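2月4日 税务例会纪要

参会：财务部、供应链部、出口业务组、信息组
地点：Ulto 总部小会议室
记录：财务部

## 一、上次会议事项

增值税发票电子归档已切换到新目录，旧目录保留只读权限。供应链部反映，部分供应商仍寄送纸质发票，两种票据混在一起，入账时容易重复。会议同意由供应链部统一发函，请供应商改开电子发票，确有困难的单独登记。

Zunolari 仓库的房产税税源信息已在电子税务局更正，更正后的面积与产权证一致。此项关闭。

## 二、出口退税进度

出口业务组汇报，上一申报期共提交报关单数据2582条，其中1877条已完成与进项发票的匹配，其余仍在核对。未匹配的主要有三种情形：报关单上的计量单位与发票不一致；供应商开票品名过于笼统；同一批货分次开票，备注栏没有写合同号。

计量单位的问题集中在木制品和五金件。报关用“千克”，供应商开票用“套”或“件”，系统无法自动对上。财务部意见是以报关单的第一或第二法定计量单位为准，采购合同签订时就写明，开票照合同执行。供应链部认为老合同改起来慢，希望先从新订单做起。会议采纳供应链部的意见，老合同在续签时一并修改。
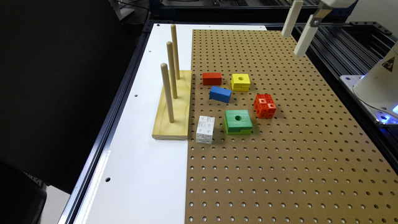

分次开票的部分，由出口业务组列出清单，交供应链部逐笔补充合同号。已经开具且无法补充的，按红字发票流程处理，不得自行在打印件上手写说明。

出口业务组另提出，收汇资料的保存方式各人不同，有的存邮箱，有的存个人电脑。今后统一放入共享盘“出口备案单证”文件夹，按申报批次建子目录，文件名以报关单号开头。

## 三、Grarex 项目的合同印花税

Grarex 项目签的是框架协议，没有总金额，后续以订单结算。讨论的问题是印花税何时申报、按什么金额申报。

财务部说明：框架协议未列明金额，在实际结算时按结算金额计算缴纳。订单如果明确了买卖双方的权利义务，又没有另签合同，也属于应税凭证，需要进台账。供应链部问取消的订单是否还要申报，财务部回复要看订单是否已经成立，请供应链部把取消订单的往来记录一并提供，逐份判断。

台账目前缺少“结算日期”一栏，由财务部补上后重新下发。旧版台账停止使用。

## 四、研发费用归集

Rondonuwu 生产线的改进工作去年分属两个部门，领料单上的项目编号不统一，有的写产线名，有的留空。会议认为空白编号的领料暂不计入研发费用，待补齐依据后再定。

人员工时表存在月底集中补填的情况。自3月起改为每周填报，部门负责人审核后提交，逾期由财务部退回。兼做生产和研发的人员，工时须分开记录，不能全部归入一方。

信息组提出可在领料系统里把项目编号设为必填。财务部同意，但要求保留“非研发”选项，避免车间为了通过校验随意选填。信息组先在测试环境试用，再定上线时间。

## 五、差旅票据

单笔200元以下的市内交通费，仍须附行程单，不接受只有付款截图的报销。旅客运输发票须有旅客身份信息方可抵扣，供应链部部分票据缺少此项，已退回5张，请经办部门重新取得。

代订机票由平台开具“代订服务费”的，与客票分开粘贴，分行填写。

## 六、待办

| 事项 | 责任部门 | 期限 |
|---|---|---|
| 向供应商发函，改开电子发票 | 供应链部 | 本月底 |
| 分次开票清单 | 出口业务组 | 下次例会前 |
| 新订单合同模板加入法定计量单位 | 供应链部、财务部 | 3月 |
| 印花税台账增加“结算日期” | 财务部 | 本月底 |
| 领料系统必填项测试 | 信息组 | 3月 |
| 补交5张旅客运输票据 | 供应链部 | 本月底 |

下次例会在3月征期结束后召开，时间另行通知。对本纪要有异议的，请在收到后向财务部书面提出。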